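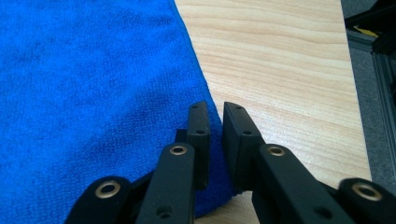 Blue microfiber towel on a wood-grain tabletop, with the finger pads of a hand-held gripper at the towel's edge.

How to Assess Whether a Machine Can Fold a Towel

Prepared for the Household Tasks series, Homberg Center for Applied Automation
Text: Reshma Mkhize. Technical review: Riaan Swanepoel.

Purpose

This guide sets out a procedure for testing a folding system on a single towel. It is intended for teaching laboratories, care providers and laundry operators who have been offered such a system and wish to form their own view of it before signing a contract. No programming is required. The person running the test should be able to start and stop the machine safely and should have read the supplier's manual.

Folding is a useful test because it is easy for people and still hard for machines. A plate keeps its shape when it is lifted. A towel does not, and each touch changes the position of the rest of the cloth. A system that handles boxes well may fail at the first corner of a towel.

What you will need

One microfiber towel, laundered at least once and fully dry.
A flat table with a surface that contrasts with the towel in color.
A ruler, a stopwatch and a printed score sheet.
Masking tape for marking the start position.
The folding system, installed and checked according to the supplier's instructions.

Step 1. Set the table

Clear the test area and tape two short marks where the near corners of the towel will lie. Keep the lighting the same throughout the session. Window light in the late afternoon has spoiled more than one set of results at our own site, and blinds should be closed if the table stands near a window.

Step 2. Record a human baseline

Ask a person who does laundry regularly to fold the towel in half twice, using one hand only. Repeat this 3 times and write down each time. The one-hand rule matters when the system under test has a single gripper. If the system has two arms, allow the person two hands.

Step 3. Test the edge pickup

Lay the towel flat and let the system attempt to grasp one edge. Score only the pickup at this stage. A pickup counts when the cloth rises clear of the table and stays in the grip for the time it takes to say the trial number aloud.

The edge is where most attempts are lost. Parallel fingers must get below a thin layer of cloth without pressing hard against the table, and they must close before the cloth slides away. Microfiber gives more grip than smooth cotton, but it also tends to bunch. Note on the score sheet whether the fingers missed the cloth, pushed it or dropped it.

Step 4. Test the full fold

Return the towel to the tape marks. Let the system complete one fold in half, and measure the distance between the upper and lower edges at the widest point. Do not straighten the cloth by hand during a trial. If an operator touches it, the trial is recorded as assisted.

Step 5. Test from a heap

Drop the towel on the table from elbow height and start the system again. Many demonstrations leave this step out. In a home or a laundry, however, towels come out of a basket, and a machine that needs a person to spread each one has not removed much of the work.

Step 6. Repeat and compare

Run at least 8 trials of each step on the first day and repeat the set on another day. Stop any trial after 90 seconds. Report assisted trials separately, and include the failures in the average time.

Results from our own trials

The Center completed 1,441 trials with a single-gripper system over one winter, ending in December. Unathi Shabalala ran the sessions and Yoon-hee Son kept the records. Pickup from a flat start was dependable by the end of the period. Folding from a heap was not, and a person remained faster in every session. We would describe the system as suitable for supervised use with one known type of towel. We would not yet place it in a household where no one is available to step in.

These findings apply to the system we tested and to the cloth we used. A different towel — thicker, larger or with a stiff hem — should be treated as a new test.

Common errors

Changing towels partway through a session.
Starting the stopwatch when the arm moves instead of when the command is given.
Counting a fold as complete while the gripper is still holding the cloth.
Allowing the supplier's staff to choose which trials are recorded.

Score sheets are available from Dineo Tshabalala at the Center's front office. Completed sheets may be returned there by noon on Friday for inclusion in the shared results table.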